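Vurport two-arm trial learns box and rack jobs with 100 practice runs

Posted Tuesday, 4:15 pm

A research team at Vurport says its two-armed robot setup can learn a new table job from 100 recorded runs, well down from the 4,000 or so it used on the last project. Results went up on the group's page this morning. Short write-up, a few charts, code promised for June.

The method is called Sisano. Basic idea: a person drives both arms by hand through a job, the system records the joint positions and what the wrist cameras see, then a model gets trained to copy it. Plenty of labs do that much. The new bit is in how the recordings get cut up. Sisano splits each run at the moments where the arms have to wait on each other - one holds, the other moves - and trains extra hard on those stretches. The rest of the motion, the long reaches through empty air, gets thinned way down before training even starts.

Why bother? Two arms are harder than one. Obvious, but the failures are nearly all in the same spot. One arm lets go early, or both go for the same edge and shove the thing sideways. Older models had seen plenty of reaching and very little of the handoff, the group says, so thats where they fell over.

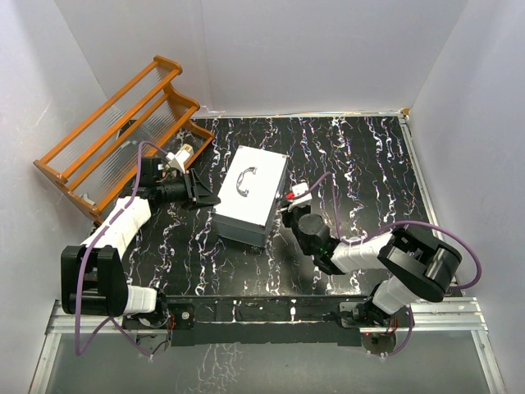
Test jobs were picked to be dull on purpose. Lift a lid by the handle, steady a box from both sides, put something on a rack, close up again. Household scale stuff. No parts bolted down, and start positions shifted between tries so the arms couldnt just replay a path from memory.

On the lid job the Sisano model beat the plain copying model with the same data. On the rack job it was closer, and the write-up admits as much. Placing at an angle is still rough. The arms tend to come in too flat and catch the front of the rack, and the model does not always notice it needs to back off and try again.

Training took 11 hours on one machine. The older way took most of a week, according to the team, although the older model was also bigger so its not a clean comparison.

The group ran a second check at Noonan, where a partner lab has a similiar bench. Same weights, different lighting, arms mounted a little further apart. Scores dropped but not to the floor. After 2 extra hours of recording on the new bench they came most of the way back. That may end up being the part other labs care about, as moving a trained model from one bench to another usually means starting over.

Some open questions. All the jobs are short. Nothing soft was tested, no cloth, no bags. And the recordings came from practiced operators, which makes for tidy data - a first-timer's runs could look a lot messier and the splitting step depends on finding those waiting moments cleanly. The write-up lists this under next steps and doesnt give a date.

Sturkirik, which supplied software for the recording side, says it will add the splitting step as an option in its next release. Pricing not announced. The company has no plans to sell the trained models themselves.

The recordings will be free for research use once the code is out. Sign-up form is on the Vurport project page now, replies expected within a few days.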